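Sobre la conservación de los archivos parroquiales en soporte papel

Durante el mes de marzo tuve ocasión de consultar, en el depósito de Lema, los libros de bautismos y defunciones que la parroquia entregó hace ya varios años.

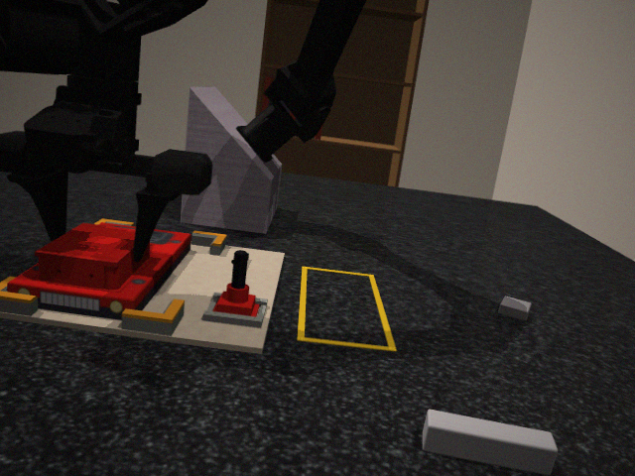
El fondo comprende 1.026 expedientes, de los cuales 205 presentan daños por tinta ferrogálica. La acidez de esta tinta perfora el papel siguiendo el trazo de la escritura, y en las series más antiguas hay folios que no admiten ya la consulta directa.

Conviene recordar que la temperatura importa menos que su estabilidad. Un depósito con oscilaciones diarias perjudica más a las encuadernaciones en pergamino que otro algo más cálido y constante. El de Lema cumple en este punto. No puede decirse lo mismo de las cajas, muchas de ellas de cartón corriente, que deberían sustituirse por otras de reserva alcalina.

Ertuğrul Avcı, con quien compartí mesa de trabajo, mantiene que la digitalización debe comenzar por los índices. Discrepo con todo respeto: los índices se rehacen, los folios perforados no. En Eseck se empezó por el material deteriorado y el resultado, con más de 4.000 imágenes, me parece suficiente para recomendar el mismo orden.

Quedan por revisar 26 legajos sin foliar, procedentes de la antigua colecturía. La sala atiende por las mañanas, hasta las 13:30, y es preciso solicitar los legajos con antelación.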